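How to Organise a Community Film Screening

Guidance for local groups using the Trimville screening programme

This page sets out the steps a club, school or residents' group should follow when planning a public showing of a feature film. It applies to single screenings and to short seasons held in halls, libraries and similar premises. Groups that wish to show films outdoors should read the separate outdoor guidance before making a booking.

Page last reviewed: 2024-02-21

Before you begin

You will need a confirmed venue, a named organiser and a provisional date. It is advisable to hold a second date in reserve, particularly for screenings planned for November, when halls in Trimville and Stestdale are in heavy demand.

Step 1. Choose the film and check its availability

Draw up a shortlist of titles and find out who holds the public performance rights to each. Owning a disc or paying for a streaming subscription does not give you permission to show a film to an audience outside the home. This remains the case when admission is free.

Older titles can take longer to clear than recent releases, as the rights may have passed between several companies. Do not announce a title until you have written confirmation that it can be licensed for your date and venue.
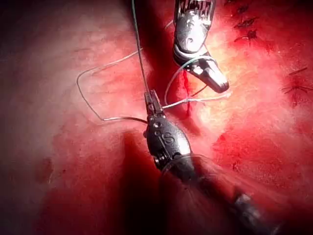

Step 2. Apply for the licence

Send your application to the rights holder or its agent, stating the title, the date, the venue, the expected audience and whether tickets will be sold. Licences are usually offered in one of two ways: a flat fee, or a share of the box office with a minimum payment. Ask for both quotations where both are available.

Keep a copy of the licence with your event papers. The venue may ask to see it on the night. You should also confirm that the venue holds any music licence required for the playing of recorded music before the film and during the interval.

Step 3. Confirm the age rating

The age rating must appear on all posters, tickets and online listings. If the film is restricted, the door staff must be told in advance which forms of identification they may accept. Where a film has no rating, contact the licensing team at your local council, which may need to view the film or receive a written summary. 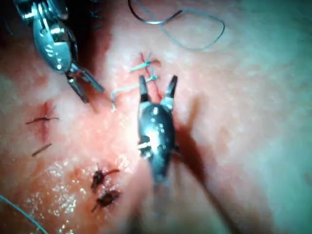 Allow at least four weeks for a decision of this kind. Requests made at short notice are often refused, and tickets should not go on sale while a decision is pending.

Step 4. Plan the seating and the picture

Visit the venue with the person who will run the projector. The main hall at the Jemidwood Centre is set out for 203 seats when the centre aisle is kept clear, and for 240 when the rear balcony is opened. The balcony may be used only if two stewards are on duty there throughout the performance.

Sit in the front row, the back row and at both ends before settling the position of the screen. Seats with a poor view should be taken off sale. Spaces for wheelchair users should be offered in more than one part of the hall, with a companion seat beside each.

Step 5. Test the equipment

A full test should be carried out in the venue, using the same disc or file that will be shown to the public. Play the opening, a quiet passage of dialogue and a loud passage from later in the film. Check that the picture is in the correct shape - older films are frequently stretched by automatic settings - and that subtitles can be read from the back row.

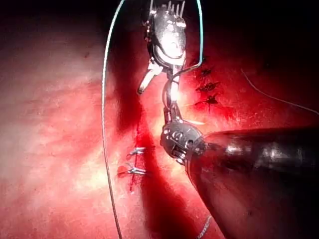

Sound levels should be set slightly higher than seems comfortable in an empty hall, as an audience absorbs a good deal of sound. Note the final settings on paper and leave them with the projector. Groups hiring the Weerakoon portable projection kit must return the signed checklist with the equipment.

Step 6. Run the evening

Doors should open half an hour before the advertised start. Make a brief safety announcement, pointing out the exits, and then dim the lights in stages. One steward should remain near the lighting controls until the end of the credits.

If the film stops, raise the house lights to half and inform the audience within two minutes. Should the fault continue, follow the refund policy printed on the ticket.

Step 7. Complete the returns

Submit the box office return to the rights holder by the date stated in the licence, including a nil return if no tickets were sold. Complimentary tickets must be listed separately. Discs should be sent back by a tracked service, and digital files deleted in line with the terms of hire.

Attendance forms for the Trimville programme may be handed in at the Jemidwood Centre reception or posted to the Stestdale office.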